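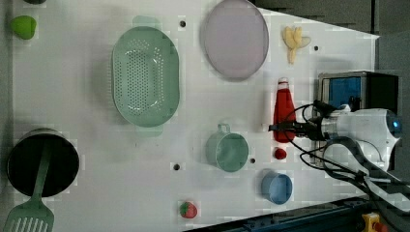
Budgeting for a Tukon cell begins with the arm, because the arm is what everyone wants to buy, and it is usually where the enthusiasm runs out. The table, the guarding and the box of odds and ends arrive later as separate invoices. Before you sign for anything, list every object the arm will be asked to deal with in its first month, down to the colander, the mug and the red bottle, and give the list to whoever holds the purse. It will look like a wedding registry. Send it anyway.

## 4. Planning your purchase

Work through these steps before asking Haner or your local dealer for a quotation.

1. **Measure the table, then measure the door.** The standard top ships in one piece. Our Vorkutstead depot has had several returned that never got past the porch.

2. **Choose your cable allowance.** Decide how much slack the wrist needs at its furthest reach and order the next length up.

 > **Note:** Cable ties are not included. They never have been, and we have stopped pretending this is under review.

3. **Price the objects separately.** Set aside 255 for kitchenware and play food in the first year, in whatever currency you are quoted. Buy two of anything you have grown fond of.

4. **Decide about large appliances.** A toaster oven takes up a good deal of table and sits there whether the task needs it or not. Put it on the plan at full size, with room for its door and for the arm beside it.

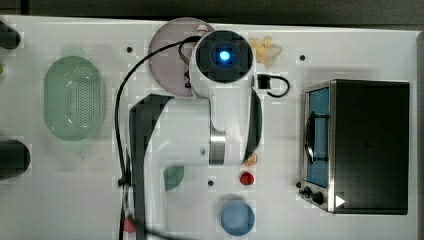
5. **Add the service plan.** The Lefèvre plan costs 900 a year and covers joints, cables and the gripper. Crockery is your own affair.

6. **Hold back 20 per cent.** Call it contingency. If your finance office dislikes the word, call it freight, which will swallow almost 4 per cent of the total in any case.

> **Caution:** Do not save money on the emergency stop. Fit it where a person can reach it without leaning over the table, and test it before the arm is first powered for work.

> **Caution:** Second-hand arms are sold without their joint history. Ask for the service record in writing — a cheerful phone call does not count.

### 4.1 Before you send the order

- Check that the quotation names the gripper. "Arm, complete" has been known to end at the wrist.
- Confirm who pays for unloading.
- Keep a copy of the table drawing with the order number on it.

Prices in this section were last revised on April 29, 2020. Quotations issued before then stand until they expire, however much we may regret them.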